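Cell two at Dususby, after the first quarter

The second two-arm cell went live in March, and I said I would write up what it has done to the bench rota. These are my notes, mostly on staffing. Anyone wanting cycle times will have to wait for Anil Varma's report.

For readers outside the trade: we repack and return small mixed goods. Cell one handles sealed cartons and is dull. Cell two gets the odds and ends, on a table with two arms on a shared rail. The control software is Rollarura, which we license through Perero.

Before the cell, six people worked the returns bench across two shifts. The number is still six. Two of them now spend most of the day supervising the cell, and the bench has been rewritten around what the arms pass over. The average item reaching a person is therefore more awkward than it was. Management's slide had this down as "higher-value tasks". Lucía Palacios, on earlies, calls it getting only the hard ones, and her version matches the log better.

The log for the first full month shows 283 interventions. Of those, 34 needed the cell stopped and the rest were cleared from the console. A stop means walking over, isolating, resetting the item, closing up and signing. The signing takes longest. I have asked for the form to be cut to one side and have had no answer.

Pay is unsettled. Console work was graded the same as bench work on the grounds that it is lighter. It is lighter on the back. It also requires sustained attention with very little to do, and the existing grading scheme has no line for that. The Osei site put its operators up a band after a trial period. We have asked for the same.

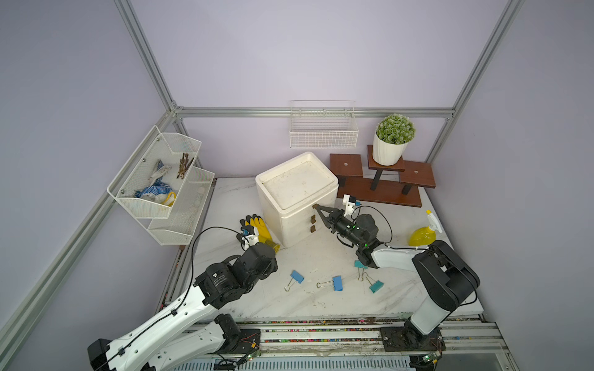
No. 34

Small fittings remain the difficult part. The foam box has two brown tabs on its front face, and the right arm has to bring open jaws up to the upper one. A person does this without looking. Gloves are a separate problem, as a pair of rubber gloves has no fixed shape, and binder clips lie at whatever angle they land.

Rota changes from Thursday: console turns drop to two hours, then a swap with the bench. Lucía asked for this and the log supports it, as missed prompts cluster late in the longer turns. Handover notes go in the book by the console until the shared screen is fixed.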